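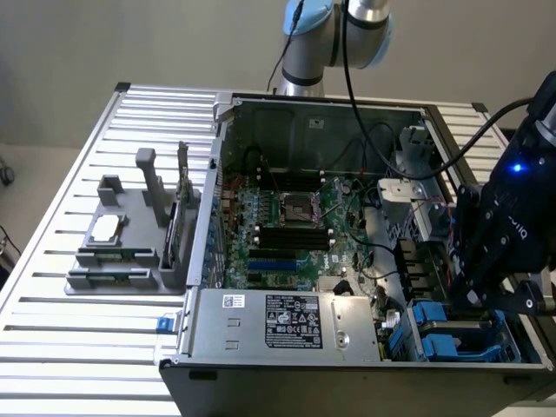

The open case, on its side on the slotted table. Green board, empty CPU socket, memory slots above and below.

Teardown Gallery: Is an Old Office Desktop Worth the Shelf Space?

Every February the Preltside repair room fills up with office computers, and every February someone tells me they are "basically new inside." I have my doubts. Most of what comes through the door is heavy, slow and missing the part you need. So this page goes through one of them bit by bit, with my opinion attached. Cyrill Zwahlen thinks I'm too hard on these machines. He has written a few replies and I've left them in where they didn't run long.

One picture so far. The notes are sorted by part, and more pictures get added when I have them.

The socket
Empty, with its metal retention frame still in place. Sellers love to write "just add a processor." Fine, but which one? Without a board number you're guessing, and a wrong guess costs more than I'd pay for the whole box. Look at the contacts with a good light before you spend anything. I've bought two boards in my life with a bent pin and both were described as tested.

The memory slots
There's a row on each side of the socket, with small white latches at the ends. That many slots usually gets people excited about cheap upgrades. Cheap memory is cheap for a reason, and the older kinds come in versions that look alike and won't work together. Cyrill: "Buy a matched set and stop complaining." A matched set from Grelterari was $50 last time I checked, and I'm not convinced a machine this size deserves $50.

The expansion slots
One blue, the others near it black. Don't read too much into the color. I've heard people swear that blue always means the fast one. Makers have used colors for all sorts of things over the years, so read the manual if you can find it.

The power supply
A flat silver unit along the bottom of the case, black label, white print, a little barcode sticker next to it. I'm the most suspicious of this part. A label tells you what the thing was rated for when it left the factory and nothing at all about how it's doing now. Put it on a tester. Do not open it. Favetti sells a plain tester for $25 and it has paid for itself here.

The drive bay
Two carriers with bright blue plastic handles, down in the corner past the power supply. I will admit I like these. A carrier you can grip beats hunting for four tiny screws on the floor. My complaint is that the plastic gets brittle, and replacements are priced as if they were jewelry. If you strip a case like this for parts, keep the carriers. There's a metal drive cage near them too, all brackets, and I'd want gloves on before reaching in there.

The wiring
Several black wires crossing the board toward the drives. Normal for this sort of machine, and a nuisance anyway. Black on black on black is no help when you're trying to remember what went where. Masking tape and a pen.

The case
Dark gray outside, bare sheet metal inside. Sturdy, I'll give it that. It's also the reason shipping one of these costs what it does. A buyer in Innes once offered me $100 for a similar one, delivered, and after postage I'd have cleared 6.

The parts fixture
Gray, 3D printed, sitting on the table to the left of the case. It holds computer components. I said a muffin tin would do the same job and was told it wouldn't. We'll see. Cyrill: "You have lost more screws than anyone in this building."

Prices are what I saw myself and may have changed. Corrections to the front desk, on paper please.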